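作業ノート　1月　トレイ(Sedo)とブロックまわり

午前9時すぎから。前回の続きで、青いトレイの溝とブロックのはまり具合を見る。先に卓上の片づけをした。昨日の夕方に誰かが紙やすりを使ったらしく、天板に粉が残っていた。乾いた布で集めてから、固く絞った布で拭き、もう一度乾拭き。濃い灰色の天板は粉が白く浮いて見えるので、拭き残しがすぐ分かる。薄い擦れ跡のようなものは何度拭いても取れない。前からあるものなので放っておく。

トレイはDraleroから届いた二回目の分。樹脂の色は初回より少し濃い青になった。形は図面どおりで、縁が立ち上がり、真ん中に長い溝が一本、左右の縁に沿って小さな穴の列。穴は後から仕切りを差すためのもので、今日の作業では使わない。ジュセリア(Medeiros)が仕切りの試作を進めているが、穴の径に対してピンがきついと言っていた。そちらは別ページに書くとのこと。

トレイの裏に反りがないか確認。天板に置いて四隅を指で押すと、右手前だけわずかに動く。同じトレイを裏表ひっくり返して定規を当てると、縁の近くで光が漏れる。初回の分でも同じ場所に同じ癖が出ていたので、成形の時の冷え方か、箱の中での置かれ方か、どちらかだと思う。Draleroに聞く前に、箱から出した直後の状態を見ておきたい。残りの未開封分は開けないでおくこと。

ブロックはBitanceの細長い角材形のもの。ボウルに入れる前に、面を一つずつ指でなでてバリを見た。角に小さいバリが出ているものは分けて、紙の上に置いた。バリは爪で取れるものと取れないものがある。取れないものはカッターの背でこする。刃を使うと角が落ちて、溝に入れたときに傾く。前に私が一度やって、入りの記録が使えなくなった。

ブロックの長さはノギスで76 mm。公称と同じ。幅のほうは個体差があって、溝にすっと入るものと、途中で一度止まるものがある。止まるものは両端より中央が太い。測る場所を両端だけにしていたので今まで気づかなかった。今後は中央も測って書く。記録用紙の欄が足りないので、右の余白に書き足した。用紙の直しはエメルソンに頼む。

溝の奥の端に金属の棒を渡した。止めの代わり。初めは樹脂の丸棒を使っていたが、ブロックが当たるたびにたわんで、毎回違う位置で止まっていた。金属の棒に替えてからは当たりがはっきりした。ただし棒はまだ固定していない。両端を縁にのせただけなので、トレイを持ち上げると転がる。トレイを動かす時は先に棒を外して、ボウルの横に置くこと。先週クレイトンが棒ごと持ち上げて、棒が机の下の台車の裏に入り、探すのにかなり時間を使った。
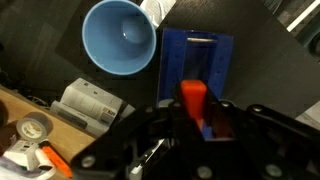
溝に入るあたりのブロック。奥に細い金属棒、左上は水色のボウル。

トレイの向きについて。机の縁とぴったり平行に置くと、溝を手前からまっすぐ見通せるので入れる側は楽だが、窓の光が溝の底に入って反射し、ブロックの下の辺が見えにくい。少し斜めに置くと反射が外れる。今日は斜めのまま続けた。角度は測っていない。テープで印をつけるつもりだったが、テープの糊が天板に残るとルシマラに怒られるので保留。あとで消せる鉛筆の印でいいかもしれない。灰色の上に鉛筆は見えないか。白の色鉛筆を買う。

ボウルは台所用品の売り場で買った水色の丸いもの。最初は浅い皿を使っていたが、縁が低くてブロックがこぼれる。深いボウルだと底のほうのブロックが取りにくい。今のものは底が平らに近く、内側がつるつるしていて、ブロックが自分で寝る。立ったままのブロックは取る時に倒れて音がするので、寝てくれるほうがありがたい。気になるのは底の反射で、照明の真下に置くと白く光ってブロックの輪郭が飛ぶ。ボウルの位置は照明から外すこと。内側を目の細かい紙やすりでつや消しにする案もあるが、粉が出るのと、洗った時に汚れが残りそうなので、まだやらない。

昼前、スナイディスが見に来て、ブロックの色のことを言っていた。オレンジ寄りの赤は青いトレイの上では見やすいが、照明を電球色に替えると天面だけ明るく見えて、側面が茶色っぽく沈む。部屋の照明は昼白色で固定することにした。スイッチの横に書いておく。電球色のほうが目が楽だという意見も出たが、記録をつける間だけ昼白色にすれば済む話なので、作業が終わったら各自好きなほうにしてよい。

午後1時半、再開。

トレイの重さを量り直した。775 g。初回の分より重い。底を厚くしてもらったためで、指で押しても滑りにくくなった。前は滑り止めのシートを敷いていたが、シートの端がめくれてトレイが傾くことがあった。今回から敷かない。シートは棚の二段目に戻した。捨てないこと。Salesの案件でまた使う。

溝の入口の角が立っているので、ブロックの下の角がここに引っかかる。面取りを頼んであったはずだが、届いた分には入っていない。発注書の控えを見たら、図面の番号は2816で、面取りを足す前の版だった。こちらの出し間違い。Draleroには改めて新しい版を送る。今回の分は手でやる。細目の平やすりで入口の両角を軽く落として、溝の中は触らない。一枚だけ試しにやってみたところ、引っかかりは減った。やすりの目に青い粉が詰まるので、途中で何度かブラシをかける。削った粉は静電気で溝の中に残りやすい。エアで飛ばすと部屋中に散るから、湿らせた綿棒で取る。

手順の覚え。自分用に書き直した。

天板を拭く。
トレイを置いて、四隅を押してがたつきを見る。
棒を奥に渡す。縁から浮いていないか横から見る。
ボウルは照明から外して左奥へ。
ブロックは幅を測ったものだけボウルに入れる。測っていないものと混ぜない。
終わったら棒を外し、溝の中を綿棒で拭いて、トレイは縁を上にして棚へ。重ねる時は間に紙を挟む。

最後の紙は、上のトレイの底が下のトレイの縁をこすって白い筋をつけるのを防ぐため。初回の分はこれで何枚か見た目が悪くなった。挟む紙は何でもいいが、印刷のある紙はインクが移る。新聞紙はやめる。

午後3時ごろ、棒の固定を考えた。案は二つ。縁に浅い切り欠きを入れて棒を落とし込むか、左右の穴に小さな受けを差して棒をのせるか。切り欠きはきれいに収まるが、削ったら戻せない。受けのほうは位置を変えられるので、ブロックの長さが変わっても使える。ジュセリアのピンがうまくいけば、同じピンで受けも作れる。その場合、棒の高さが今より上がるから、ブロックの上の角だけが当たることになるかもしれない。紙を折って高さを合わせてみたところ、当たる位置は思ったより悪くない。紙では柔らかすぎて何とも言えないので、端材で作ってから判断する。

クレイトンから、棒の端が手に当たって痛いという話。確かに切りっぱなしで、端が少し立っている。棒を替える時に端を丸めておく。それまでは触る時に注意。

床に落ちたブロックの扱いがまだ決まっていない。今日は落としたものを拭いてボウルに戻しかけたが、角がつぶれているのに気づいて外した。見て分からない程度のつぶれでも溝では分かる。当面は落としたら別の箱に入れて、あとで幅と角を見てから戻す。箱には赤鉛筆で「落」と書いた。ルシマラがもう少しましな名前にしてほしいと言うので、変わっているかもしれない。

次回やること
・入口の面取り、残りのトレイも。
・端材で受けを作る。高さは二種類。
・Draleroに新しい図面を送り、反りのことも一緒に聞く。
・ブロックの中央の幅を測り直す。すでに測定済みの札がついているものも、両端しか見ていないので全部やり直し。
・白の色鉛筆、綿棒、細目やすり用のブラシを買う。

午後5時、終了。トレイは面取りした分とまだの分を棚の左右に分けて置いた。左が済み。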